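How to teach a machine to make the bed

Defne Ağca has made the same bed 63 times and she isn't bored yet. She tells me this over her shoulder, on her way up the stairs of a terraced house in Melleck, where her team rents three floors and treats every room as a classroom. The pupil is a piece of software. It has never touched a sheet, and everything it will ever know about bedding has to come from people like her.

I'd expected something grander, I'll admit. A laboratory, maybe, with a yellow line on the floor. What I got was a kitchen full of mugs, a hallway with too many coats, and Güven Karabulut on the landing, peering at a laptop and asking whether anyone had moved the pillowcases. I liked it straight away.

The project is called Prosance, and the idea behind it is lovely and simple. If you want a robot to learn a household job, one way is to steer the robot through it by remote control, over and over, which is slow and makes your shoulders ache. The Melleck team leaves the robot out of it. The person holds a gripper in each hand and does the chore with those, while everything the grippers do is recorded. Later, a robot fitted with the same kind of gripper can be trained on the recordings.

"Your fingers are cheating all the time," says Ağca. "They slide under things, they feel for the hem. With the grippers you've only got what the robot will have, so you have to find the robot's way of doing it."

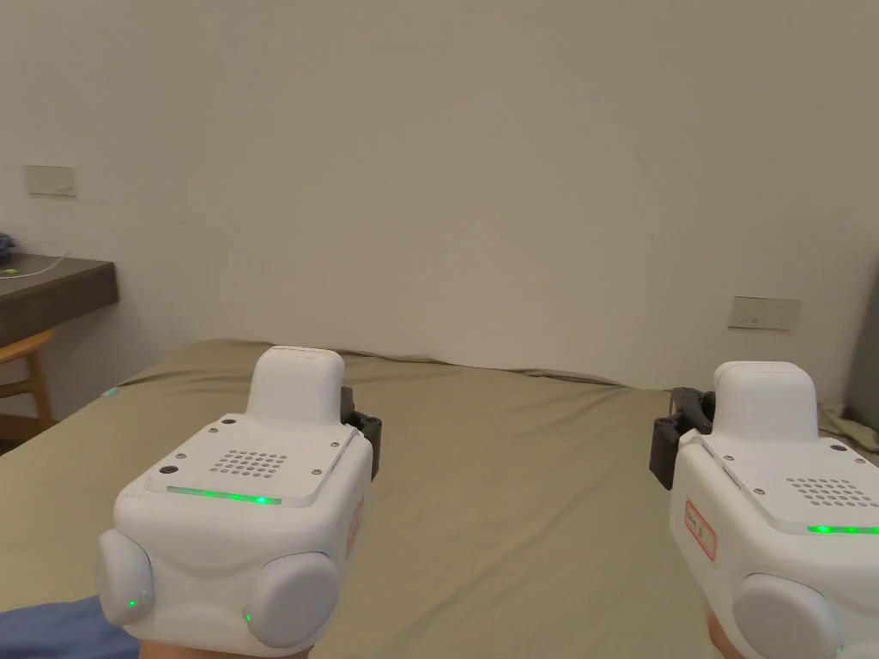
A gripper in each hand, pointed at the bed. The green strips are lit on both.

She lets me have a go, and it's wonderful and maddening. You stop thinking of a sheet as one thing. It's a corner, then an edge, then a fold you made by accident while you were busy with the corner. My first attempt takes 9 minutes and would shame a teenager. Karabulut keeps it anyway! Clumsy tries are useful, he explains, so long as the job gets finished, as the software needs to see how a person gets out of trouble as well as how they stay out of it.

So the team goes looking for variety. Sheets are swapped, curtains opened and shut, chairs shoved about. Bülent Coşkun, who is left-handed, starts from the opposite side of the bed to everybody else, and his recordings are prized for it. The target for bedding alone is 800 good examples. They began in February, and towels come next.

I asked Ağca if it had changed how she does things at home. She thought about it for a while. "I pull from the corner now," she said. "I used to pull from the middle."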